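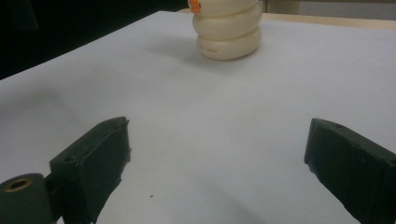

Buswood Toy Library – Refurbishment of Loan Stock
Progress report to the Flenanthorpe Fund
June 15, 2022

1. Position at end of period
The catalog stands at 2672 items. Of these, 694 were scheduled for inspection under the grant, starting with stacking and nesting toys for children under three. Inspection of this group is complete. Work on wheeled toys has started at the Onham store.

2. Stacking toys
Each set is taken apart where the design allows, wiped down, dried and rebuilt on a white table under side light. Creases between segments hold dirt and get a second pass with a soft brush. Small projecting parts, such as beaks and knobs, are pulled by hand to check that they are firmly fixed.

Printed marks are the main open issue. On the cream three-segment stacker, the red-orange characters low on the bottom segment are too worn to read. Items in this state are recorded by shape and color, and a new catalog number goes on the storage bag – the toy itself is not marked.

Eight sets were withdrawn for cracks or missing segments. Seven have been replaced from the Symonenko order. The last is on back order.

3. Spending
Cleaning supplies and bags are within budget. The shelving line is unspent, pending delivery to Onham.

4. Next period
Complete wheeled toys, then puzzles. Return all inspected stock to loan by December. No change to the grant total is requested.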